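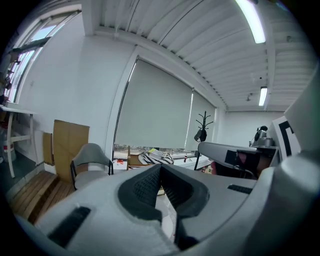 News from the upstairs room

Dear members and friends,

In the last newsletter I promised to write about the upstairs room at Villa, and several of you have asked me since then what is happening with it. I am sorry that it took me so long. This is the report, with the good parts and also the parts which are still open.

As many of you remember, we took over the room in January. At that time it was used only for storing, and one could hardly walk from the door to the windows. Loredana Bassi and I spent two Saturdays carrying boxes down the stairs. Most of it was old paper and went to recycling. The sewing patterns we kept, and they are now in the cabinet on the ground floor, second shelf. If you have left something in the room in past years and you do not find it there, please write to me before the end of summer.

The walls are white now, and so is the ceiling. About the ceiling we had a long discussion. It is made from ribbed panels, and some members wished to have it covered with something smooth. We asked for a price and decided to leave it as it is. I must say that I have become used to it. The ribs catch a little of the light from the tubes, and in the evening this is pleasant to look at.

The fluorescent lights have stayed too. Dario Bianchini would like to have warmer lamps, and he has explained to me many times why. For people who sew with dark thread, however, a strong light is a help, and I ask for patience until everybody has worked there for one winter. Then we can decide with more knowledge. Whoever has table lamps at home which are not needed is welcome to bring them, but please with a plug that is in good condition.

Now to the blinds, which were the largest expense. We have ordered pale gray roller blinds for the big window, a wide one on the left and a narrower one on the right. They came from Wondico and the total for both was 400 dollars including the fitting. First I was thinking of white, but Loredana said that white will show every finger mark, and she has more experience with this than I have. When they are pulled down almost to the sill, one still sees a thin line of green outside, and I like this very much. It reminds me to go home.

Please handle the blinds with some care. They should be moved slowly and with the hand in the middle of the lower edge. If you pull on one corner, the fabric rolls up crooked and then it must be taken down from the bracket and rolled again from the beginning. I have done this once already and it cost me most of a lunch break. The left blind is heavier than it looks, so for that one please take both hands.

The other window, by the white table, gives the best daylight in the room. I would suggest that we keep this place for fine work, such as mending and hand stitching, and that the cutting is done somewhere else. The table has thin legs with a bar low down between them. The bar is for the stability of the table, and it is not a good place for bags. A heavy bag makes the legs lean, and after some time the screws become loose. We will put hooks near the door for the bags. Arham has offered to bring the hooks and I thank him already.

Together with the paint, the blinds and the small repairs, the room has cost us 1,253 dollars until now. This is a little more than we planned, but the spring collection covered it and nothing must be paid from the membership money. The receipts are in the blue folder in the office and everybody may look at them.

What is still missing: a rail for hanging finished pieces, a mirror, and more chairs. We have five chairs which belong to us, and the others are on loan from the reading group, who would like to have them back at some point. If you know of simple chairs that can be stacked, please tell Dario. He has measured the space behind the door and knows which size will fit.

The first mending evening in the room will be held when the hooks are fixed. As usual, bring your own scissors and thread. We have two irons, but only one ironing board, so please be kind to each other at the board. The kitchen will be open for tea, and the cups are to be washed the same evening.

If you have questions about the room or wish to reserve it for a small group, leave a note in the Morkness box at the entrance. I empty the box every Thursday.

With kind regards from the upstairs room group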